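Away day: Ollholm, and a look round the new ground

Went up for the open day at Ollholm, 4/11/19, because we play them in the cup in December and I'd never seen the place. They've been at Tamiru Lane since the summer. Old ground is houses now, or will be. Nine of us on the minibus, should have been ten but Hrvoje Kadrić's car wouldn't start and we couldn't wait any longer.

Parking first because people always ask. There's a car park behind the far goal, 65 spaces, and it was full by the time we pulled in. We ended up on the industrial estate across the road and walked. Five minutes, no pavement for the last bit. If you are coming for the cup tie bring a torch, the lane isn't lit past the bend.

Tour was in two groups. Ours was taken round by Tapio Oksanen, their groundsman, who talks fast and walks faster. Pitch first. It's grass, which surprised some of our lot who'd heard it was going to be 3G. They looked at it apparently and the money didn't add up. Drains run side to side, new ones, and he says they haven't lost a game to water yet. Bit of a slope towards the clubhouse end still. He says you can't notice it. You can. I'd want to be kicking down it second half if Deisy wins the toss.

Stand next. One stand only, down the halfway line, 138 seats, all the same dark blue. Seats came second hand from somewhere and a few have the wrong numbers on so there are two 14s in row C. Legroom is good. The roof comes out far enough that the front row stays dry unless the wind's behind you. The other three sides are rail and hard standing. Capacity is meant to be 1,493 in total, which I'd like to see them fill. Their best gate so far this season is 430 and that was the derby with Prelari, when half of Prelari came.

Dugouts are on the opposite side from the stand so subs have a long walk. Also means our bench will have the sun in it's eyes if there is any in December.
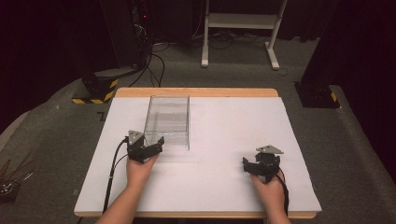
Ognjen Popescu
Match reports and away travel

Inside then. Changing rooms are a big step up on the old place, where you'll remember the away side got changed in two shifts. Proper showers now, six of them, and a separate room for officials with its own door out to the tunnel. I say tunnel — it's a gap in a fence with a sheet of tin over the top. Home dressing room was locked. Tapio said it was being painted. Deisy reckons they just didn't want us in there.

Physio room, kit store, boiler. We saw the boiler for longer than I needed to.

Clubhouse is upstairs and looks over the pitch, full length window, and the bar is along the back wall so you don't lose your view if you're served quick. Tea was a pound. Pies had gone by half one. There's a lift but it wasn't working on the day, they were waiting on a part, so anyone who can't manage stairs should ring the club before the cup tie and check. Two steps at the turnstile as well, though there is a side gate and they'll open it if you ask.

Doina Georgiev did a short talk at two o'clock. She's their secretary and did most of the work on getting the lease sorted from what I could gather. Took them four years. They were one season off having to groundshare at Ikero, which is a fourty minute drive and has a running track round it. Nobody wanted that. She went through the ticket arrangements for the tie too:

Adults 8, concessions 5, under 12s free with an adult
Cash or card at the turnstile
No segregation, but they'd like away fans to use the car park end
Kick off 3pm, extra time and pens on the day, no replay

There was a game on afterwards, Ollholm under 18s against Ikero under 18s, so we stopped for that. 2-2. Ollholm went two up inside the first twenty minutes, both from corners, both to the back post, so that's worth a word with our centre halves if the first team do the same. Ikero much better after the break. Pulled one back from a free kick that took a deflection, then a scruffy equaliser right near the end with the keeper stuck under a pile of people. Their number 7 was the best player on the pitch by miles. Didn't get his name, there was no teamsheet.

Ball went over the fence behind the car park goal five times. It's a low fence. They had a lad posted on the other side with a bike.

Pitch held up well considering it had rained most of the morning. Cut up a bit down the left in front of the dugouts but nothing bad. Should be fine in December unless it freezes — that corner by the clubhouse is in shade all day, Tapio said so himself, and they haven't got covers.

Home by seven. Stopped for chips.

Coach for the cup tie leaves our ground at 11.45. Deisy Marulanda has the list, names and money to her by the last home game before it please. If you were meant to be on the minibus this time and weren't, Hrvoje, you still owe for the seat.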